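Selier Orchid Pot Set, reviewed by Noreen Kiani

Friday, December 30, 2022

I have been growing moth orchids on my kitchen windowsill for nine years now, and I have probably bought every kind of pot that anyone has ever tried to sell me for them (my sister calls it a habit, and she's right). So when the garden center in Jorkcombe put out the Selier clear pots in sets of five, home they came with me!

I bought them in April and moved my plants over that same weekend. Each pot is clear, with slots down the sides and a raised cone in the bottom, so the water runs out and the roots get some air. I can check the roots without tipping the whole plant out, and I love that. Green roots, wait a few days - silvery roots, time for a drink.
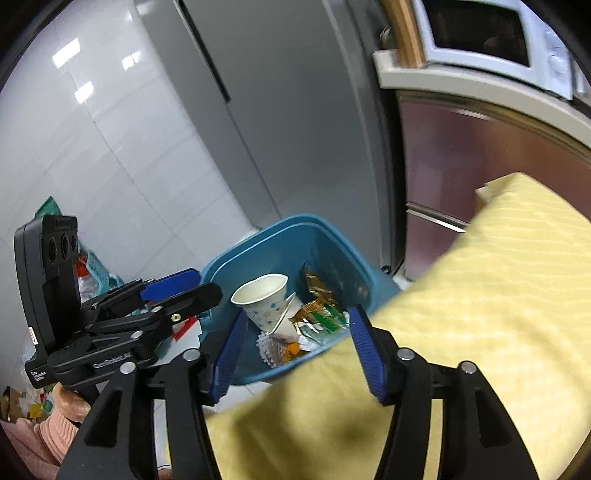 The bark that comes with the set is less of a success. It's very fine and it stays damp far too long for my taste. I swapped mine for the coarse kind from Kalniņš after the second week, and the plants perked up nicely. My biggest one, a white that had sulked for two years, sent up a flower spike in the fall. I may have done a little dance.

My other grumble is the saucers. They're shallow, and if you pour with a heavy hand you'll have water on the sill. Sang Vương at our orchid club uses the deeper Stekevum saucers under hers, and they fit perfectly well.

Would I buy the set again? Yes, for the pots alone, and I've already got my eye on the larger size for the two plants that are climbing over their rims.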